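In defence of the paint that stays out
By Felista Bakilana

Every January the same advice comes back. Put everything away. Buy boxes, buy labels, close the lid, and you will feel lighter. I read such an article on 8th January, with a cup of tea, and I felt only tired. I want to argue for the opposite, at least where paint is concerned.

I learned painting late, at an evening class in a building on Fokport Street. The teacher, Veronika Brunner, was strict about brushes but very relaxed about bottles. A colour you must search for, she told us, is a colour you will not use. At first I thought this was an excuse for an untidy person. After one winter with her I changed my mind.

My own mistake was a cupboard. I bought it in November for 301 euros, which was too much, and I put all my paint inside, in order from light to dark. It looked very serious. Then I painted almost nothing for weeks. To begin, I had to open two doors, take out one box, take out a second box behind it, and by that time the wish was gone. It is a small thing, but small things decide a lot when you come home from work.
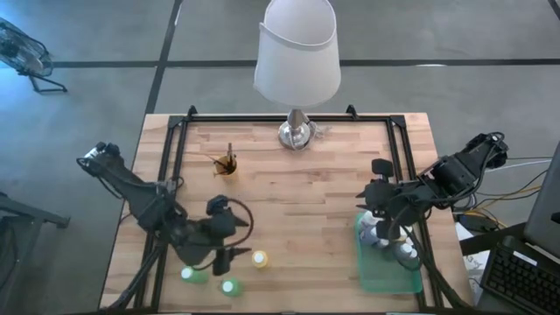
A tray is for me the best compromise. It has a border, so the bottles have an address, but it has no lid. You can carry it with one hand. You can take out two colours and leave the others, and nothing has been "unpacked". When you finish, you return what you used, and this takes less than a minute. If you leave one or two bottles standing on the wood until tomorrow, I do not think it is a failure. It is only a sign that you plan to continue.

I also defend the lamp. Many people say that a table lamp belongs in the living room and that a work table needs something hard and white from the ceiling. I do not agree. A lamp with a proper foot makes the table a place where one wants to sit. Yes, it takes space from the paper. I accept this.

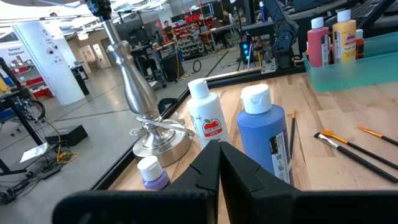 White and blue within reach of the lamp, other colours in the bin.

On brushes I stay with my teacher. They may lie on the table while you work, but not for the night, and never standing on their hair in a glass. A bottle with its cap closed forgives you. A brush does not forgive so easily, and a good one is expensive.

My neighbour says that all this is fine for a person without small children, and she is right. With a child of three I would also close the lid. But most of us who keep our paint in cupboards have no such reason. We have only read too many articles in January.

The cupboard is still here, by the way. It holds towels now, and it does this very well.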